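Yellow silica gel — when is it spent?

Stunico
I store camera lenses in a sealed 8 litre box with sachets of yellow indicating silica gel. The supplier's sheet says orange to green, but mine have stayed yellow since August. Are they still working?

3 comments

De Smet
Colour varies by maker. Weigh a sachet instead. Mine are 84 g dry, and I re-dry them once they have gained 8 g. 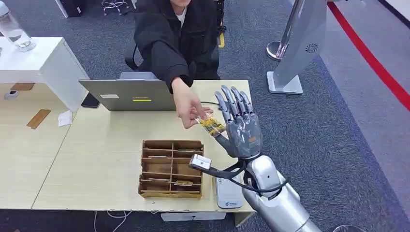 Check the bag material before using an oven. Many clear films soften well below drying heat, so tip the beads into a metal tray first.

Share · 2 comments

Pronlow
Just buy new ones, they're cheap. A small hygrometer in the box would also tell you — replace the battery every year.

Share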